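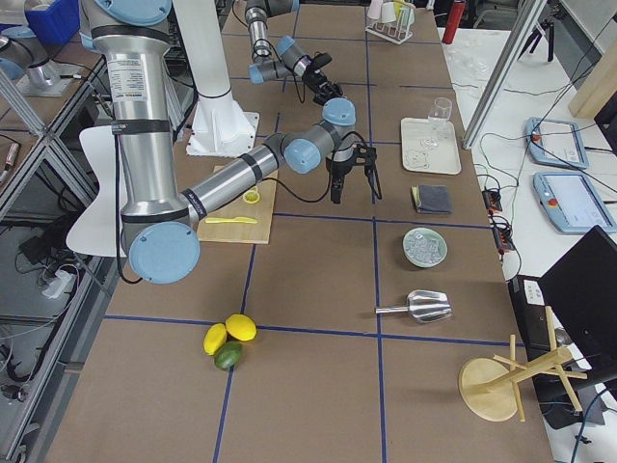 Weltville workshop teaches two robot arms the drinks table, one slice at a time

Local news | Business and technology | December

If you have ever shown a grandchild how to make a jug of something cold, you will know that it takes a good deal longer than making it yourself, and that you find out along the way how many little things your hands do without asking you. Irena Kalinowski has spent much of this autumn finding out exactly that, at a long brown table in the Nowakowski workshop in Weltville, where a pair of robot arms is being taught to get a drink ready.

The project is called Rekico, and it has been going since the summer. The idea is easy enough to tell, even if the doing of it is slow. Instead of writing out every movement for the arms in advance, the team guides them through a job by hand, over and over, and keeps a recording of each attempt. The recordings are then given to a learning program, which looks for what the good attempts have in common and tries to work out what to do the next time it meets a lemon lying somewhere a little different.

By the first week of this month the team had over 300 recordings in store. Of those, 114 have to do with citrus fruit in one way or another, and it was the citrus fruit that was keeping everybody busy when we called in.

"People come in expecting it to be about the robot," said Irena, who runs the sessions and had kindly put the kettle on. "I spend most of my day thinking about lemons. Where is it sitting, which way is it pointing, will it roll if you touch it there. I've never looked at a lemon so hard in my life."

The table is laid out for the purpose. Strips of dark blue tape divide the brown surface into rectangles, so that things can be put down in a known place or shifted over by one box when a bit of variety is wanted. There is a wooden cutting board with a yellow plastic knife to go with it, a green bowl of ice cubes with a metal scoop lying close by, a wine glass on a white tray, a rack for cups and a wooden stand with pegs for drying them. Lemons and a lime wait their turn near the crossing of two strips of tape. It is the sort of collection you might find on the side at a family party, give or take the two silver arms reaching over it.

Each job is broken into small ones. The Rekico list has 24 of them at present, and they have the plain names that people use when they have to say a thing many times a day: fruit to board, slice to glass, scoop to ice, cup to peg, cloth flat. Only a few belong to the list from the beginning. The rest were added as the team noticed that what they had been calling one job was really a couple of jobs with a pause in the middle, and that the program did better when they were kept apart.

A recording goes something like this. The table is set to match a card, or deliberately set a bit differently from it. One of the team says the name of the job out loud and starts the recording, and then somebody leads the arm through the movement, taking it gently by the wrist, while a colleague looks after the gripper from the pendant, the hand-held control screen with the red stop button on it. When the job is finished the arm goes back to its resting place, a note is made of how it went, and the table is set again. Then the same again, and then the same again, with a break for tea.

We were allowed to watch a fair number of these, and it must be said that it is a peaceful way to pass a morning. There is a rhythm to it, and a kind of politeness too, with everyone waiting for the arm to be still before reaching in to move anything. Nobody hurries. Hurrying, we were told, shows up in the recordings, and a program that learns from hurried examples will learn to be hurried as well.

What surprised your reporter most was what becomes of the attempts that go badly. One would expect them to be thrown out, and some are, particularly if the person guiding the arm lost track and wandered off towards the wrong side of the board. But an attempt where the fruit slips and is then picked up properly is treated as something of a treasure. It goes into a folder of its own.

"If you only ever show it the tidy ones, then the first time something slips it has no idea what comes next," Irena explained. "I want it to have seen somebody make a mess and carry on. So when one of us fumbles and then saves it, I'm delighted, and the person who fumbled is usually a bit cross with me for being delighted."

Slices are the hard part at the moment. A whole lemon has a good shape for two gripper fingers, but a slice lies flat and there is not much edge to get hold of. The team has tried a few approaches, among them sliding it to the rim of the board first and pinching it from the side, and there is a friendly disagreement going on about which is best. For the time being both ways are being recorded, each under its own name, and they will see which one the program makes a better fist of. Slices also have a habit of drying and curling through the afternoon, so a fresh one is cut after lunch and the change is written in the notes.

Ice has troubles of its own. It melts, as ice will, and a bowl at ten o'clock is a different thing from the same bowl at eleven. The sessions with the scoop are therefore kept short and done in little batches, with a freezer in the next room and a good many trips back and forth to it. Glass is left until people are fresh. Several of the glass jobs are still being practised slowly, with the stop button close to somebody's hand the whole time, and Irena was quite firm that she would sooner have few of those recordings and like them all.

The work of having two arms at the table is only just getting under way. Most of the recordings so far use one arm while the other stays out of the road, and the team would like next to record jobs where one steadies a thing and the other does something to it – holding the bowl while the ice is scooped, for instance. It takes two people to guide them and a certain amount of saying "ready?" and "after you", and the first few tries, by all accounts, were rather like a couple learning to waltz in a kitchen.

There is also the matter of who does the guiding. Every person moves a little differently, and the team has found it can often tell from a recording whose hands were on the arm. One colleague comes at everything from above, another likes to sweep in low from the left. It was thought early on that this might be a nuisance, and a single person did nearly all of the first month's sessions to keep things even. That has since been dropped. The program seems to cope better with a mixture of people, and it is certainly kinder on the shoulders.

As for what it is all for, Nowakowski is careful not to promise too much. The firm has been talking with a day centre at Skorkonness, a little way along the coast, about whether a pair of arms like these could one day lend a hand at the tea bar there, putting out cups and filling glasses at the busy time after lunch. Staff from the centre have been over to see a session, and came back with a list of questions, a number of which have found their way on to the job list. The one about hanging cups to dry was theirs. Nothing has been agreed about a trial, and Irena reckons there is a long winter of recording to do before it would be fair to ask anybody to stand next to the arms and judge them.

For the next few weeks, then, it is more of the same. The plan is to finish the fruit jobs, go back over the earliest recordings and take out any where the notes don't match what was done, and then train the program afresh on what is left. After that comes a test in which the table is set by someone who hasn't worked on the project at all, and the arms are left to try the fruit jobs without anybody guiding them. The team has asked that whoever sets the table should not be too cunning about it the first time.

Readers in Weltville who are curious may like to know that the workshop is planning an open afternoon early in the new year, with tea, and with a chance to guide one of the arms through a job under supervision. Children will be welcome with a grown-up. Those attempts will be kept in a separate folder, we are told, and anyone who would prefer theirs not to be kept need only say so on the day. Details will go up in the library window and on this page once the time is settled.

More from Local news
Have a story for us? Call in or write to the newsdesk.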